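Section 3: Setting up your Prornow bedside lamp and alarm

Before you plug anything in, do have a read through this section from start to finish. It is not long, and most of the letters we get come from people who (quite understandably!) went straight to the buttons and then found the alarm going off at a peculiar hour. Set aside a quiet quarter of an hour, make yourself a cup of tea and have the lamp, its mains lead and the little backup battery all within reach.
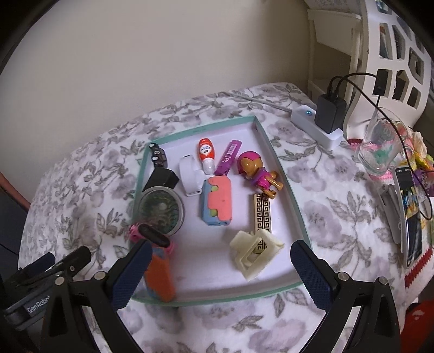
Fundeo Home Products – Customer Guides Team, Camness

3.1 Choosing a spot

1. Pick a flat, steady surface no further than an arm's length from your pillow. You will want to reach the snooze bar without sitting up, and you will certainly want to reach it without knocking over a glass of water.

2. Leave a gap of at least 173 mm between the back of the lamp and the wall or headboard. The warm air has to go somewhere, and the lead needs room to bend gently.

3. Keep the lamp clear of curtains, bedding and anything else that might flop against the shade in the night.

Note: if your bedside table is a small one, it is well worth finding another home for all the bits and bobs that tend to gather there. Watches, hair things and coins have a way of creeping up against the base and pressing the side buttons.

Caution: never drape a scarf or cloth over the shade to soften the light. Use the dimmer instead (see 3.4).

3.2 Fitting the backup battery

1. Make sure the lamp is unplugged, then lay it on its side on something soft, such as a folded towel.

2. Slide the battery cover towards you and lift it away. It can be a touch stiff the first time.

3. Pop the battery in with the plus sign facing upwards, and press until you feel it settle.

4. Slide the cover back until it clicks.

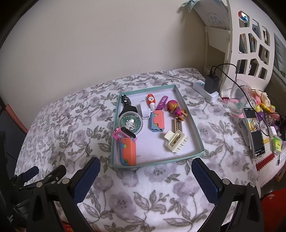
The battery keeps the time going during a power cut, but it will not light the lamp or sound the alarm. We suggest changing it every May, simply so that it becomes a habit, though you may find it lasts a good deal longer.

Caution: keep the battery well away from small children and pets. If one is swallowed, seek medical help at once.

3.3 Setting the clock and alarm

1. Plug the lamp in. The display will flash until you set the time.

2. Hold down CLOCK until the hours stop flashing, then use the plus and minus buttons to find the right hour. Press CLOCK again and do the same for the minutes.

3. Press ALARM and set your waking time in just the same way.

4. Choose your sound. The lamp comes with 3: Birdsong, Chimes and Ocampo, the last being a slow guitar tune that our own Celeste Salinas picked out and that has become rather a favourite in the office.

5. Press ALARM once more to save. A small bell appears in the corner of the display. No bell, no alarm – so do glance at it before you nod off.

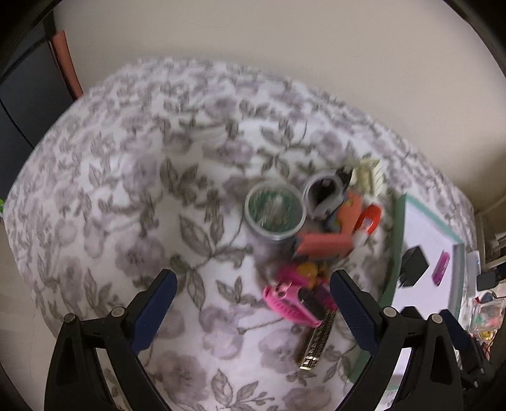

3.4 Adjusting the light

1. Turn the dimmer ring clockwise for brighter and anticlockwise for softer. At its fullest the lamp gives roughly 300 lumens, plenty for reading a paperback.

2. For a gradual sunrise, hold the ring down until the display shows RISE. The light will then come up slowly before the alarm sounds.

3. To turn the sunrise off, hold the ring down again until RISE disappears.

Note: the sunrise always starts from darkness, so if you have fallen asleep with the lamp on (we have all done it), it will switch itself off first.

If the display shows code 968, unplug the lamp, wait a minute and plug it back in. You will need to set the clock again, following 3.3. Should the code come back, please stop using the lamp and turn to Section 7.

Section last revised Mar 6, 2020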